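Carkby Supper Club, minutes of the soup night planning meeting, 30 September 2019

I'm taking notes again, so please forgive the rambling! We had 15 of us in the end, squeezed around the big table at Stilier, and Nhàn Nghiêm kicked things off by passing around her pumpkin soup (everybody had seconds, me included). The last minutes were approved with one fix: I'd written nutmeg when I meant mace. Sorry!

Menu. We're going with the pumpkin soup, a mushroom barley one and a cold cucumber one for folks who run warm. I argued for the leek and potato and lost, and I'm fine, really.

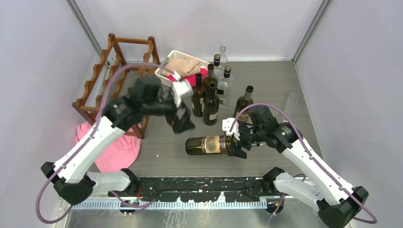
The mushroom barley took up most of the evening. Nhàn wants dried mushrooms, soaked overnight, with the soaking water going straight into the pot, and I want a splash of something in there while the onions cook down. It doesn't need to be fancy. A dark green wine bottle like the one lying on its side there would look right at home next to my stove, and half a cup would do a whole batch. We agreed to try it both ways at the next tasting and vote. Ingvarsson will be asked for a price on barley, and I'm making the call.

Bread. Rosov can do seeded rolls or plain, and plain won by a mile. Somebody asked for garlic butter and got a round of applause, so that's in too. I'll soften the butter the night before and mash in the garlic with plenty of parsley.

Budget. We have 22 dollars left over from the pie social, and it's going toward stock bones and bay leaves. Everyone brings their own bowl and spoon, please, I am not washing over 2000 dishes like it felt like last time!
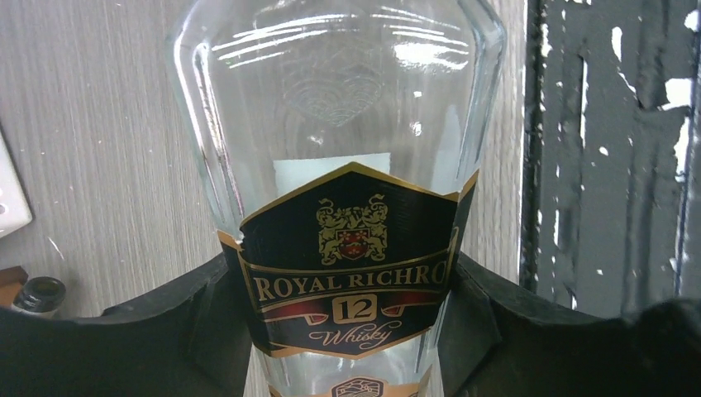 Can the pumpkin soup be made ahead and frozen?
Freeze it before the cream goes in, then stir the cream through once it's been reheated.

Still to do: I call Ingvarsson, Nhàn types up the soup recipes, and whoever borrowed my big ladle brings it back. Next tasting is at my place, bring an apron.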